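# Erst die Regel, dann der Griff

*Wie ein Betrieb festlegt, was ein Haushaltsroboter unter „aufgeräumt“ verstehen soll*

Ein Schuhregal einzuräumen ist keine schwere Arbeit. Schwierig wird es, wenn man aufschreiben soll, wann sie erledigt ist. Bei Edadis, einem Betrieb, der Aufräumroutinen für Serviceroboter erprobt, umfasst das entsprechende Regelwerk inzwischen 131 Einträge. Sieben davon betreffen ausschließlich Schuhe.

Zuständig ist Marius Buzatu. Er hat früher Arbeitsanweisungen für Lagerpersonal geschrieben und pflegt heute die Hausordnung, wie das Dokument intern heißt. „Im Lager hatte jeder Artikel einen Platz mit Nummer“, sagt er. „In einer Wohnung steht nichts dran.“

Die erste Fassung war kurz. Schuhe gehören paarweise ins Regal, stand dort, mehr nicht. In der Auswertung zeigte sich, dass jeder Prüfer den Satz anders las. Der eine ließ ein Paar durchgehen, dessen Spitzen in verschiedene Richtungen zeigten, der andere nicht. Manche verlangten, dass zuerst das untere Fach gefüllt wird. Derselbe Durchlauf galt damit je nach Bearbeiter als bestanden oder als Fehler.

## Was ein Paar ist

Die heutige Regel trennt drei Fragen, die vorher vermischt waren. Gehören die beiden Schuhe zusammen? Stehen sie nebeneinander? Zeigen sie in dieselbe Richtung? Alle drei müssen mit Ja beantwortet sein, und zwar für jedes Paar einzeln. Wie das Nachbarpaar steht, spielt keine Rolle.

Über den letzten Punkt wurde lange gestritten. Am Standort Mustodau wollte man eine einheitliche Ausrichtung für das ganze Fach, weil sie sich leichter prüfen lässt. Buzatu war dagegen. Offene Hausschuhe stellen viele Leute mit den Zehen nach vorn ab, Turnschuhe mit der Spitze zur Wand. Wer das im Haushalt so handhabt, will es nach dem Aufräumen genauso wiederfinden. Es blieb bei der Einzelprüfung.

Auch der Überstand ist geregelt. Eine Sohle darf ein Stück über die vordere Stange ragen, solange der Schuh sicher aufliegt. Bei Regalen mit schrägen Stangen lässt sich das bei größeren Schuhen kaum vermeiden.

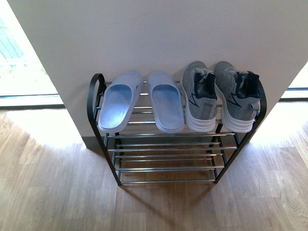 ## Leere Fächer sind kein Fehler

Das untere Fach darf frei bleiben. Die Regel steht erst seit der Überarbeitung im Dokument, die den Stand 9.8.20 trägt. Vorher war nichts dazu gesagt, und einige Prüfer werteten ein unbenutztes Fach als unvollständige Arbeit. Jetzt gilt: Verteilt wird nur um, wenn die Aufgabe es verlangt.

Ähnlich knapp ist der Abschnitt zum Licht. Verchromte Stangen spiegeln, und neben großen Fenstern liegen helle Flächen auf dem Boden. Am Standort Cukercombe wird deshalb vor jeder Reihe notiert, ob die Sonne direkt einfällt. Vorhänge werden während einer Reihe nicht bewegt. Das Regal selbst muss mit allen Füßen fest auf dem Boden stehen und wird vor Beginn einmal von Hand auf Wackeln geprüft.

## Prüfen zu zweit

Im Juni ließ Edadis 162 Durchläufe nach der neuen Fassung bewerten, jeden von zwei Personen unabhängig voneinander. In sechs Fällen kamen sie zu verschiedenen Ergebnissen. Buzatu hat sich alle vorgenommen. Meist ging es um den Abstand zwischen zwei Schuhen eines Paares, für den die Hausordnung bis heute kein Maß nennt.

Ein Maß in Zentimetern lehnt er vorerst ab. Kinderschuhe und Winterstiefel ließen sich damit schlecht gemeinsam behandeln. Im Entwurf steht stattdessen, dass zwischen die beiden Schuhe kein dritter passen darf. Der Partnerbetrieb Rowlands, der nach demselben Dokument arbeitet, hat dazu eine Rückfrage geschickt: welcher dritte Schuh gemeint sei. Der Eintrag ist noch offen.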